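휴대형 그리퍼 도입 계획

휴대형 그리퍼 도입 계획은 사람이 손에 쥐고 쓰는 그리퍼로 조작 동작을 모으려는 연구실이나 작업장이 장비를 고르고, 예산을 짜고, 설치 공간과 유지 비용을 정하는 일련의 과정을 가리킨다. 로봇 팔을 먼저 사고 나중에 쓸 곳을 찾던 예전의 구매 방식과 달리 손에 드는 장비부터 갖추고 팔은 뒤로 미루는 경우가 많아서, 같은 자동화 예산이라도 항목의 순서와 무게가 꽤 다르게 잡힌다. 처음 맡는 사람에게는 조금 낯설 수 있지만, 한 번 표를 만들어 두면 다음 해에는 훨씬 수월해지는 일이기도 하다.

개요

이 분야의 계획서는 대개 본체, 부속, 공간, 인력의 네 갈래로 나뉜다. 본체는 그리퍼 한 쌍을 기본 단위로 하며, 한 손만 쓰는 작업이라도 쌍으로 들여놓는 편이 권장된다. 부속에는 케이블, 표식 부품, 거치대, 여분의 집게 패드가 들어가고, 공간에는 작업대와 바닥 정리, 전원 공사가 들어간다. 인력 항목은 가장 늦게 적으면서도 가장 자주 고치게 되는 칸이다. 클룰턴(Clullton) 작업실에서 여러 해 장비 구매를 맡아 온 브리사 우에르타는 내부 안내서에 "견적서는 얇고 영수증 묶음은 두껍다"고 적었는데, 부속과 공간 비용을 미리 적어 두라는 뜻으로 지금도 새로 온 담당자들에게 읽힌다.

기종 선택

클룰턴에서 비교 대상이 된 기종은 자불로가 아닌 자룰로(Zarulo)와 주바리(Zuvari) 두 가지였다. 이름이 비슷하게 들려 주문서에서 자주 뒤바뀌므로 품번을 함께 적는 것이 관례이다. 자룰로는 몸체가 가벼워 오래 들고 일하기에 편하고, 주바리는 집게 부분의 교체가 쉬워 소모품 비용을 예측하기 좋다는 평을 들었다. 어느 쪽이든 왼손용과 오른손용을 따로 주문해야 하는지 계약 전에 확인해야 하며, 한쪽이 고장 났을 때 그쪽만 살 수 있는지도 함께 물어보는 것이 좋다.

무게는 제품 설명서의 숫자만으로 판단하기 어렵다. 케이블이 손목 바깥으로 어떻게 늘어지는지, 손잡이가 작은 손에도 맞는지에 따라 같은 무게도 전혀 다르게 느껴지기 때문이다. 그래서 이사우로 아리아가가 정리한 점검표에서는 실제로 쓸 사람이 적어도 44분 동안 쥐어 본 뒤에 의견을 적도록 하고 있다.
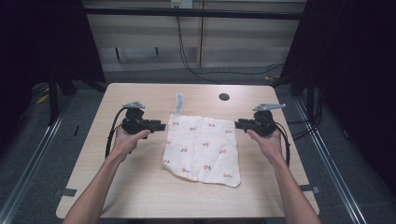 첫해 예산에 로봇 팔까지 넣어야 하는가? 동작 수집이 목적이라면 첫해에는 그리퍼 한 쌍과 작업대, 부속에 집중하고, 로봇 팔은 수집한 자료의 쓰임이 정해진 다음 해의 항목으로 넘기는 것이 보통이다.

예산 구성

클룰턴의 첫 계획서는 총액 3000만 원으로 짜였고, 그중 297만 원이 케이블과 표식, 패드 같은 부속에 배정되었다. 처음에는 이 부속비가 지나치게 넉넉하다는 의견이 있었다고 한다. 그러나 6월 중간 점검 때 케이블 교체가 예상보다 잦은 것으로 나타나, 담당자였던 레푸히오 아레야노는 부속비를 줄이는 대신 작업대 예산을 한 번 더 나누어 쓰기로 했다. 이때 생긴 습관이 남아 지금도 클룰턴의 예산표에는 부속비 아래에 작은 여유 칸이 하나 붙어 있다.

작업물 비용도 빠뜨리기 쉬운 항목이다. 천을 다루는 작업을 계획한다면 두께와 짜임, 무늬가 서로 다른 천을 여러 장 준비해야 하고, 세탁과 다림질에 드는 시간까지 셈에 넣어야 한다. 얇은 모슬린은 값이 부담스럽지 않지만 구김이 잘 가므로 수건이나 두꺼운 면직물과는 관리 방법을 따로 적어 둔다. 상자나 그릇처럼 단단한 물건은 한 번 사면 오래 쓰는 대신 보관할 선반이 필요하다.

공간과 설치

작업대는 팔꿈치를 편하게 굽힐 수 있는 높이가 알맞고, 표면은 반사가 적은 것이 선호된다. 전선 구멍이 뚫린 사무용 책상을 그대로 쓰는 곳도 많으며, 이 경우 구멍의 위치가 손의 움직임을 방해하지 않는지 살핀다. 책상 자리가 조금씩 밀리면 기록을 서로 맞춰 보기가 번거로워지므로 자리를 테이프로 표시해 두는 방법이 널리 쓰이는데, 테이프값은 거의 들지 않으니 예산 담당자들이 무척 반기는 해결책이다.

전원은 콘센트의 수보다 위치가 더 문제가 된다. 벽에서 작업대까지 케이블이 바닥을 가로지르면 덮개나 고정 클립을 따로 사야 하고, 카펫 바닥에서는 접착식 클립이 잘 붙지 않아 다른 방식을 택하게 된다. 드윈웬 프라이스의 설치 기록에는 덮개를 나중에 주문하는 바람에 배송비를 두 번 냈다는 이야기가 제법 길게 적혀 있다.

구매 일정

발주에서 입고까지는 34일을 잡는 것이 클룰턴의 기준이다. 여기에는 검수와 첫 보정에 드는 기간이 포함되며, 사용자 교육은 포함되지 않는다. 하라미요(Jaramillo) 창고를 거쳐 들어오는 물품은 본체와 부속이 따로 도착하는 일이 잦아, 입고표를 품목별로 나누어 쓴다. 리고베르토 이노호사가 만든 입고표 양식은 칸이 많다는 불평을 들으면서도 꾸준히 쓰이고 있으며, 최근 개정일은 2026년 8월 20일이다.

같이 보기

동작 수집 작업대
소모품 관리 대장
양손 조작
장비 감가상각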